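October, 4:20 pm, chores bench

Kitchen list again. Kenza Tahiri wants bags done before we go back to folding, and I said fine, but I want it written down that a bag is three chores and we keep scoring it as one. You take hold of it, you deal with whatever plastic is on top, you put it somewhere without spilling. Our sheet has one box to tick.

Item 1. Starch bag, by the neck

Two hand-held grippers, one person. The neck gives the pads something to close on, and that part I no longer worry about. What bothers me is the loose green plastic. It slides, it shines, it folds in wherever it likes, and a policy trained on 300 takes will have seen 300 different folds. Ehab Ezzat thinks 2000 would settle it. I think 2000 gets us a nicer plot.

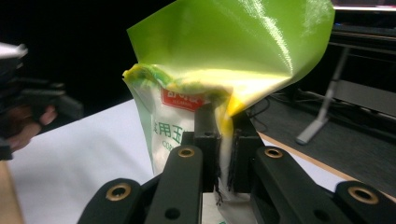 Item 2. What counts as done

Proposed, for argument:
– bag upright when released
– green sheet off and out of the way
– no starch on the bench
– no second try at the neck

By those rules I'd bet on fewer than one in 20 once the person lets go and the arm has to do it alone. The Celtgate people quote much better for "bag handling", but read their note: boxes of tea count as bags.

Item 3. To do

Ask Kenza if a different sheet is allowed, or only this one.
Ehab to sort the first 700 takes by how the plastic fell. He says it can't be sorted. Good, then write that down too.
My mother does this with one hand while on the phone. Still the baseline.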